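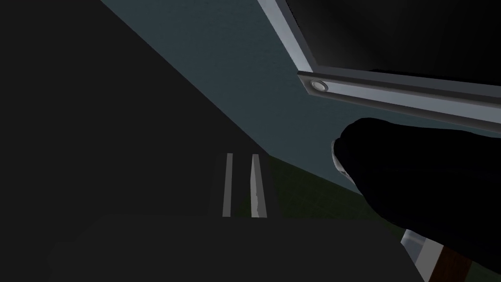 Tenant wishes to repaint kitchen cabinets: is written consent required?

Posted by Prindari, 4/7/19

My lease with Agyeman Property Services runs until June. It permits "minor decoration" but does not define the term. I would like to paint the cabinet doors and return them to their present color before I leave. The deposit is $294. Must I obtain permission in writing? 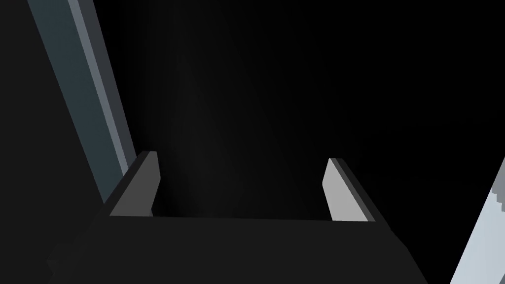
2 replies

Delel

Yes. Cabinets are normally treated as fixtures and belong to the owner. A clause on minor decoration is generally read to cover picture hooks and curtains. Send a written request that names the paint and the finish, and keep the reply with your lease. A verbal approval is difficult to prove at move-out. 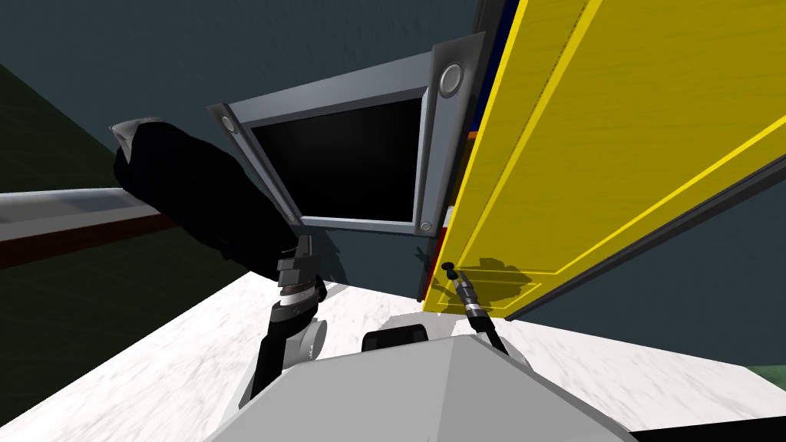 Tenants should also consider how the work will be judged at the final inspection. Inspectors commonly open each door and look at the edges and the area near the hinges. A yellow door with the grain still showing, a dark gray edge and a black knob is several surfaces, and each should be listed in the request if it is to be changed. Remove knobs before painting and store them in a labeled bag. Allow seven days for the owner to respond before writing again.

Erneo

I painted mine without asking and was charged $301. Check your local rules, as they differ.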